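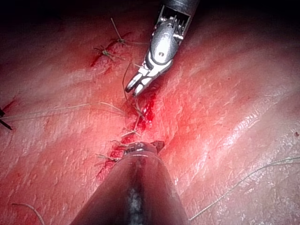
Can a machine mend a pair of pants yet?
Forum: Home & Shop Automation > General

hemline_ron wrote:
Every few months somebody tells me the sewing and mending in my shop will be done by a robot before I retire. I run a small alterations counter in Trindport. Zippers, hems, split seams, the lining of a coat where the keys wore through. Last week it was my nephew, who sent me a pile of links about surgical robots tying stitches and wrote "you're next, uncle."

So I'm asking people who know more than me. If a machine can sew up tissue, why can't it sew up a pocket?

Posted Feb 25, 2025

costache_k wrote:
It can't because the pocket moves, it costs you four bucks of labor, and the machine costs more than your building. End of thread.

More seriously, look at what is in those links. Two instruments, a small patch, bright light right in the middle, and everything that matters within reach of the jaws. Nobody asks the thing to go find the pants. Folding a fitted sheet is a harder problem in some ways.

bobbin_or_bust wrote:
I think costache_k is being too quick. Knots in thin thread are hard! I teach a beginner's hand sewing class and most people can't tie a decent knot off the needle on the first evening. Thread slips, twists, snags on itself. If you can get a row of tied stitches on a soft surface with steel jaws, you have done something a lot of folks can't.

hemline_ron wrote:
Sure, but who's "you"? That's my beef with the videos. Half of them have a surgeon in a chair moving the handles. That's a very expensive pair of tweezers. I've got tweezers.

M. Negri wrote:
Ron has put his finger on it. I did 23 years of maintenance in a mattress plant, and the question we learned to ask every salesman was "who is driving?" Then "how many tries did you throw out?" We bought a Dakden seam handler on the strength of a demo. Lovely demo. On our floor it needed a person standing next to it to pick up dropped thread, so we paid for the machine and the person.

You can't answer either question from a picture. I'd look at the leftovers though. In the first shot up top there are lengths of thread lying on the surface away from the stitches. A good hand sewer leaves scraps too, so I don't hold it against anybody, but somebody has to pick up after the work and I never see that part in a demo.

bobbin_or_bust wrote:
Well, my table after class looks worse than that. Adding the other one, for anyone who wants to argue about the thread:

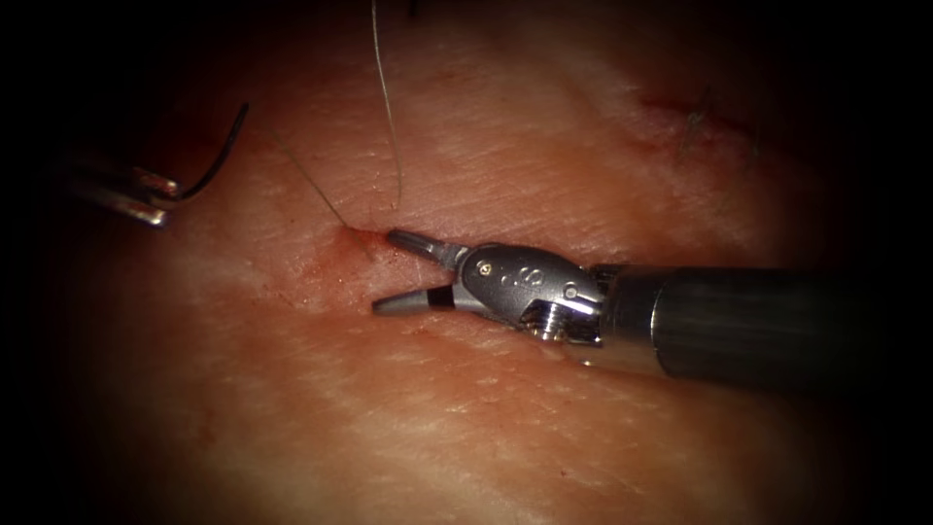 Re: the thread (split from above)

costache_k wrote:
OK, look at the jaws on the right. Open, nothing in them. The other tool at the upper left has hold of a dark piece of thread, and the two fine strands are coming up out of the hole in the middle. I couldn't tell you what the next move is. Could be a beautiful stitch, could be ten minutes of fishing. One still proves nothing in either direction, and that includes my side.

rutkowska_a wrote:
Aleksandra here, long time lurker. I repair industrial machines, mostly buttonholers and an old Bolex projector on weekends. The part I'd want to know about is tension. When I pull a stitch closed I feel it in my fingers before I see it. In that picture the surface is puckered up around the hole. With cloth I'd stop and check whether I'd pulled too hard. No idea whether it means the same thing there.

hemline_ron wrote:
Puckering is what I get complaints about. A customer will forgive a wrong color before she forgives a pucker.

bobbin_or_bust wrote:
Different job, Ron. A wound doesn't have to hang straight.

M. Negri wrote:
Which is why I wouldn't carry the result across to laundry, mending or anything else. Show me 265 pockets from mixed garments, brought in by real customers in October when all the coats come out, with the failures left in the count. Then I'll talk about Ron's retirement.

costache_k wrote:
You'd still want somebody at the counter to ask what's wrong with the coat.

hemline_ron wrote:
Sent the whole thread to my nephew. He says I'm in denial. He also has a jacket with a torn lining he'd like back before the weekend, so I'm going to go do that.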